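Unit 3: Board, Pieces and Notation
Course handout, Introductory Chess, Grarnlow Evening Program
Prepared by Cúc Đặng

3.1 Equipment
The course uses roll-up boards. Unroll the board on a flat table and let the corners settle before placing anything on it. Pieces not in play stay on the table to one side. Standing or lying down makes no difference at this stage – setup is covered in 3.4. 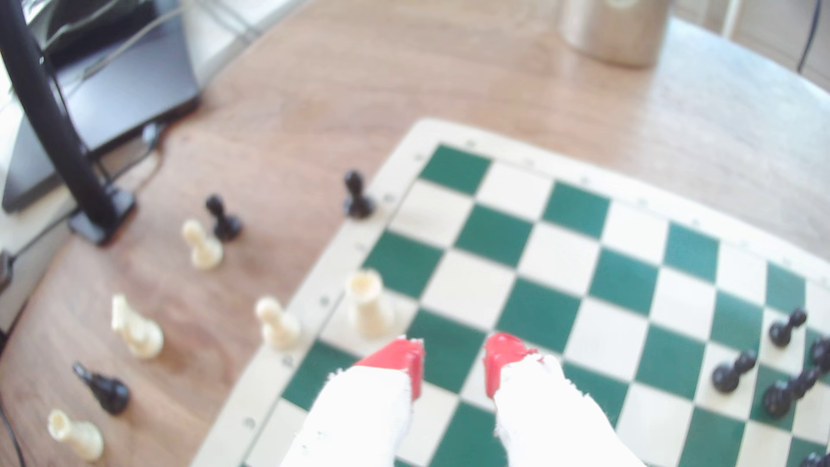

Fig. 3.1. Green-and-cream board with pieces off to the left.

3.2 Room and seating
Sessions run in the Dikutlow office. Daylight from the windows can wash out the light squares, and a player facing the glass will misread pieces on the far ranks. Turn the table until both players sit side-on to the light.

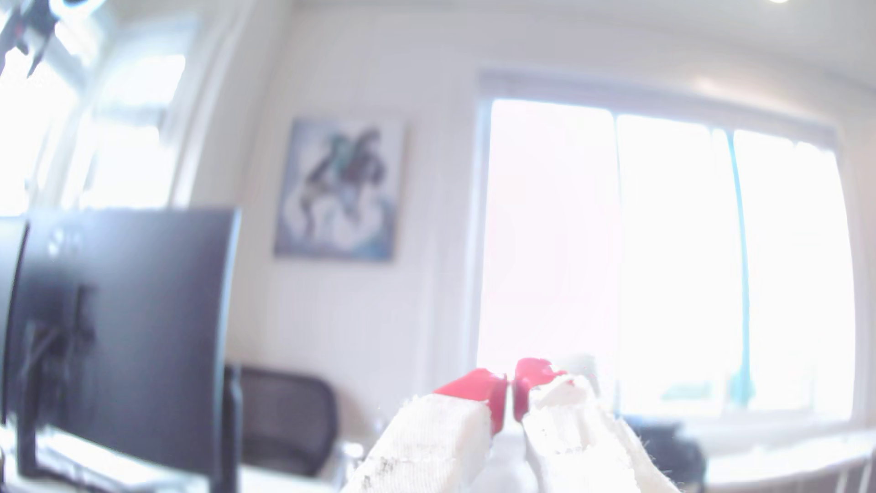
Each table seats two. Boards stay where they are between rounds; players change chairs.

3.3 Coordinates
Files are lettered a to h and ranks numbered 1 to 8. A square is named by file, then rank: e6, f3. White's first rank is rank 1. Seen from Black's side, the files read h to a from left to right and rank 1 is farthest away. The names of the squares do not change with the seat. Read the printed border until the grid is familiar, then cover it.

Exercise: from Black's side, place a piece on e6 and name every square that touches it.

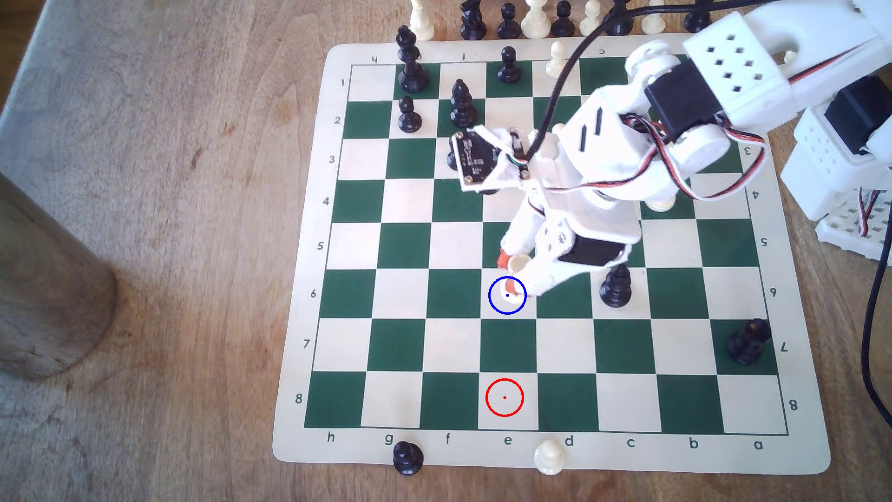 3.4 Starting position
Rooks go on a1, h1, a8 and h8. Knights stand next to them, then bishops. Each queen starts on the d-file, each king on the e-file. Pawns fill ranks 2 and 7.

Reading for next session: Lương, pages 18 to 34.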